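Vulon 핸드헬드 그리퍼 세트 (좌우 1쌍)

양손에 하나씩 쥐고 쓰는 그리퍼입니다. 로봇 팔 없이 사람이 직접 들고 움직이면서 동작을 기록하는 방식이라, 팔을 세팅하느라 반나절을 보내던 분이라면 꽤 반가우실 거예요. 저희도 처음 받아 본 날 점심을 거르고 만졌습니다!

함께 비교한 제품은 Drurnura의 단일형 모델입니다. 한 손 작업만 놓고 보면 Drurnura도 아주 좋습니다. 손잡이가 얇고 방아쇠 감도가 고르거든요. 그런데 양손 작업으로 넘어가면 이야기가 달라집니다. 수건 접기, 상자 뚜껑 열기, 옷걸이 걸기처럼 두 손의 간격을 계속 맞춰야 하는 동작에서는 Vulon 쪽이 훨씬 편했어요. 특히 옷걸이는 양 끝을 잡은 채 고리를 작은 목표에 맞춰야 해서 그리퍼를 고를 때 시험해 보기 딱 좋은 과제입니다.
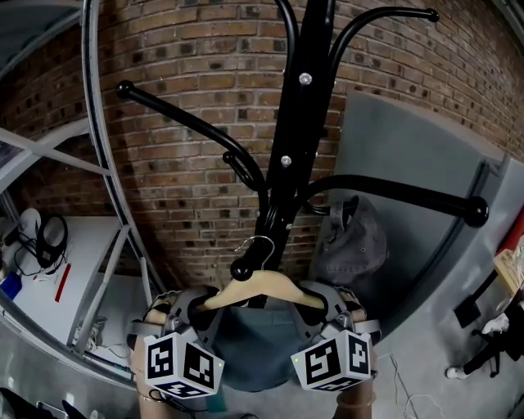
나무 옷걸이의 양 끝을 잡고 검은색 금속 코트 걸이 쪽으로 들어 올린 모습. 좌우 그리퍼에 흰색 큐브 마커가 달려 있습니다.

테스트를 맡은 Anouk Martens는 옷걸이 과제를 하루에 30회씩, 6일 동안 반복했습니다. 첫날에는 좌우 힘이 달라 옷걸이가 자꾸 기울었는데, 방아쇠 장력을 한 단계 낮추고 나서는 눈에 띄게 안정됐다고 합니다. 장력 조절 나사는 손잡이 아래쪽에 있고 동봉된 육각 렌치로 돌리면 됩니다. (렌치가 작아서 잘 없어집니다. 여분도 넣어 드려요.)

위치 추적은 큐브 마커로 합니다. 면마다 무늬가 달라서 손목을 꽤 틀어도 카메라가 잘 따라옵니다. 다만 마커가 손이나 물건에 완전히 가려지면 추적이 끊기니 큐브가 카메라 쪽을 향하도록 잡는 연습은 조금 필요합니다.

구성: 그리퍼 좌우 각 1개, 큐브 마커 2개, 육각 렌치 2개, 충전 케이블
최대 벌림: 약 57mm
품번: 1494
교체용 손가락 패드: 별도 판매, 6월 입고 예정

Drurnura와 직접 비교해 보고 싶은 분은 Pekville 매장으로 오세요. 두 제품 모두 체험대에 나와 있고, 예약은 Annelies Leemans에게 메일로 남겨 주시면 됩니다.

공유 6 · 댓글 0

Van Wijk 로봇 부품 | Pekville 매장 | 문의하기 | © Van Wijk | 맨 위로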